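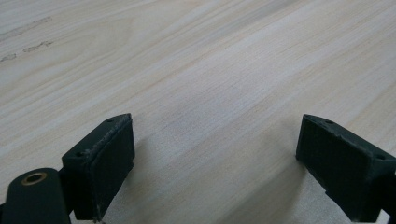
Septiembre, once y media de la noche. Debería estar durmiendo y no puedo, así que escribo. Hoy ha sido la jornada de puertas abiertas de Troder y vengo con la cabeza llena, los pies destrozados y una bolsa de tela con tres folletos y un bolígrafo que ya no pinta.

Salí de casa con tiempo de sobra y aun así casi no llego. El autobús de Zorngate para ahora al otro lado de la rotonda y di la vuelta entera al polígono por la acera sin sombra. En la entrada me pusieron una pegatina con el número 181. Pregunté si tanta gente había venido ya y me dijeron que sí, que esperaban llegar a 3,000 entre los dos turnos. ¡Tres mil personas para ver robots en un polígono! Me puse contentísima, no sé por qué, como si la fiesta fuera mía.

La nave grande era lo más vistoso: los brazos de paletizar, el carro que va solo por los pasillos, una pantalla enorme con música. Estuve allí veinte minutos y me gustó, no digo que no, pero había que mirar por encima de cabezas y el señor del micrófono hablaba muy rápido. Me escapé por un pasillo lateral buscando el baño y así di con el taller del proyecto Pristadura, que en el plano ni siquiera tenía color propio.

Y ahí me quedé toda la tarde.

Lo que hacen es enseñar tareas a los robots con las manos. Una persona coge una pinza en cada mano, hace lo que haya que hacer en la mesa, y de todo aquello sale material para que luego una máquina aprenda el movimiento. Yo llevaba años imaginando que a los robots se les enseñaba tecleando, en una sala con aire acondicionado y gente callada. Pues también se les enseña así, con las manos por delante y cosas de las que tiene cualquiera en un cajón. Me entusiasmó tanto que hice preguntas como una niña de ocho años, una detrás de otra, y me las contestaron todas. 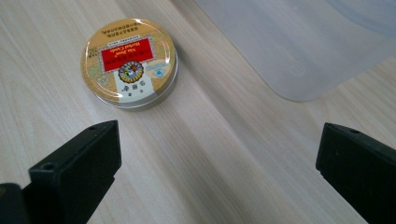 La lata de caramelos de hierbas Nin Jiom, todavía fuera del alcance de la pinza.

La lata me hizo mucha ilusión - tuve unos caramelos de esos en la mesilla un invierno entero, cuando la tos que no se me iba. La tapa dorada brilla mucho y es redonda, y me contaron que las dos cosas tienen su complicación: el brillo despista a las cámaras y lo redondo se escurre si se aprieta donde no toca. Nunca había pensado en por dónde cojo yo una lata. Al llegar a casa he sacado la de las galletas y la he cogido unas cuantas veces mirándome los dedos. La cojo por el borde, y el pulgar llega siempre el último.

A la carpeta de ejercicios la llaman Ji, así, dos letras, y pregunté si eran siglas de algo. No lo son. Dentro llevan guardadas 1,233 repeticiones, todas hechas a mano, y 139 son de la primera semana, que por lo visto les da un poco de vergüenza ver ahora. Me habría encantado que me las enseñaran. Pedí verlas y se rieron, o sea que no. 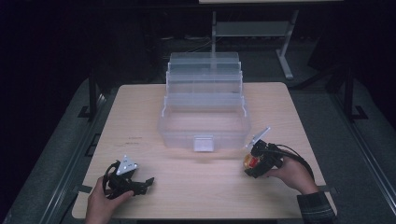 Las dos pinzas a la vez, con la caja transparente al fondo de la mesa.

Lo de las dos manos me pareció lo más bonito del día. Cada pinza lleva encima una placa blanca triangular, y me explicaron que las placas sirven para saber en todo momento dónde está y hacia dónde apunta cada una. Desde mi sitio parecían dos banderitas. La caja, de esas escalonadas, de plástico transparente, es una pesadilla según ellos, porque la madera se ve a través y cuesta distinguir dónde acaba el plástico. A mí también me cuesta con la puerta del balcón, se lo dije, y les hizo gracia.

Luego nos dejaron probar a unos cuantos, con otro par de pinzas y un taco de espuma. ¡Qué difícil! Una cree que es apretar y ya está, pero la punta queda más lejos de lo que dice la cabeza y los primeros intentos cerré en el aire. A la quinta lo levanté. A la sexta se me fue al suelo. El niño que iba detrás lo hizo a la primera y me miró con bastante lástima.

Cosas que quiero acordarme de buscar: cómo deciden cuándo una repetición vale y cuándo se tira, si usan guantes alguna vez, y si los zurdos lo hacen distinto (esto lo pregunté y me dijeron que buena pregunta, y luego llegó otro grupo y me quedé sin respuesta).

Me perdí la charla de las cinco por completo. También me perdí la merienda, que según los carteles era empanada. Volví en el autobús de las siete menos diez, de pie, agarrada a la barra y fijándome en cómo la agarraba.

Mañana lavadora, llamar al dentista y devolver el libro. Y apuntarme a la lista de correo de Troder, que avisan por ahí de la próxima visita al taller.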